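Wornetti Workspace - Monthly Safety Walk, Ground Floor and Mezzanine
Completed by: Ilgın Öztürkmen
Date: Tuesday, April 15, 2025
Areas covered: reception, kitchen, main workroom, Mohammed Room, stores, rear stair
Key: OK / ACTION / N/A

1. Exits and routes

1.1 Front doors open fully from inside without a key - OK
1.2 Rear fire door opens fully - ACTION
Comment: Door sticks on the bottom corner and needs a shoulder to shift it. Same fault as December. Zarkik planed the edge then but it has swollen again. Asked them to look at the threshold strip this time.
1.3 Routes clear to full width - ACTION
Comment: Two bikes and a pushchair in the rear corridor. Moved while I was there. Bikes go in the yard rack.
1.4 Exit signs lit - OK
1.5 Emergency lighting, monthly flick test - ACTION
Comment: Fitting at the top of the rear stair did not come on. All others did. Logged as job 1138.

2. Fire equipment

2.1 Extinguishers on brackets, pins and tags in place - OK
Comment: The kitchen one was back on its bracket but facing the wall. Turned round so the label can be read.
2.2 Fire blanket in kitchen - OK
2.3 Weekly alarm test recorded - ACTION
Comment: No entry for the last week of March. The test may well have been done, but if it isn't in the book I have to mark it as missed.
2.4 Call points unobstructed - OK

3. Electrical

3.1 Portable appliance labels in date - ACTION
Comment: Kettle in the mezzanine kitchenette has no label. Taken out of use and put in stores with a note on it. Toaster is in date.
3.2 No damaged leads or plugs - OK
3.3 No extension leads plugged into other extension leads - ACTION
Comment: Found under the desks by the window, a four-way into a six-way with a fan heater on the end. Heater unplugged. Tenants have been told about heaters before and the notice is still up.
3.4 Distribution cupboard locked, nothing stored in front - OK

4. Floors and stairs

4.1 Front stair nosings secure - OK
4.2 Rear stair nosings secure - ACTION
Comment: Third step from the bottom is lifting on the left. Taped for now. Job 1720 raised with Zarkik, who are due on site anyway for the door.
4.3 Floor coverings flat, no trip edges - OK
Comment: The carpet tile outside the Mohammed Room has been re-glued and is holding.
4.4 Entrance mat - OK

5. Kitchen and toilets

5.1 Hot tap temperature at kitchen sink - OK
5.2 Little-used outlets flushed weekly and recorded - OK
5.3 Fridge at 5 degrees or below - ACTION
Comment: Reading was 8. Seal is dirty and the door doesn't always catch. Cleaned the seal, will read it again on Thursday.
5.4 Extractor fans working - OK
5.5 First aid box stocked - ACTION
Comment: Short of medium plasters and the eyewash is out of date. Ordered from Clonumov, order 326.
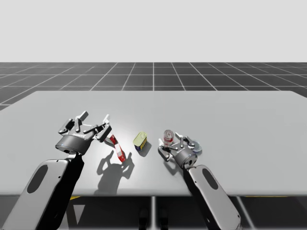
6. Stores and shelving

6.1 Racking upright and fixed to wall - OK
6.2 Heavy items at waist height or lower - ACTION
Comment: Boxes of copier paper are back on the top shelf. Please put them at the bottom, even if that means moving the cups.
6.3 Step stool feet and treads sound - OK
6.4 Cleaning products in locked cupboard, data sheets present - OK
Comment: The descaler sheet is an old version. Not urgent, but print the new one when the folder is next updated.

7. Outside

7.1 Yard light on sensor - OK
7.2 Bins away from the building wall - ACTION
Comment: Cardboard bin was right up against the wall under the window. Pulled out. The collection crew tend to leave it there, so whoever opens up on bin day should check.
7.3 Paving - OK
Comment: One slab rocks slightly by the drain. No worse than last month.

Follow-up

Rear fire door and stair nosing: Zarkik, within 14 days.
Stair light: electrician, as soon as possible. Rear stair not to be used after dark until fixed.
Alarm book, fridge reading, first aid box: Ilgın.

Signed: I. Öztürkmen
Copy to noticeboard and site folder.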